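1/ Llevo 7 días comiendo de táper en la oficina y apunto lo que voy aprendiendo, por si a alguien le sirve.

2/ El pan de molde aguanta mejor si se unta hasta el borde. Yo uso queso crema, una capa fina por las dos caras.

3/ El tomate va aparte, con sal, y se escurre. En marzo probé a meterlo directo y a mediodía era una sopa.

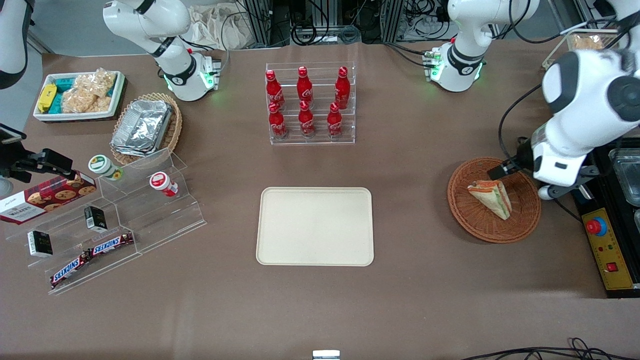

Sándwich en triángulo, en cesta de mimbre.

4/ Zanahoria rallada: 200 gramos me dan para 3 sándwiches. La aliño la noche anterior con limón.

5/ Lechuga, solo si va bien seca. Si no, espinaca.

6/ El pan lo compro en Lirnik. El de semillas se rompe al cortarlo en diagonal, el blanco no.

7/ Mañana pongo lo de las salsas.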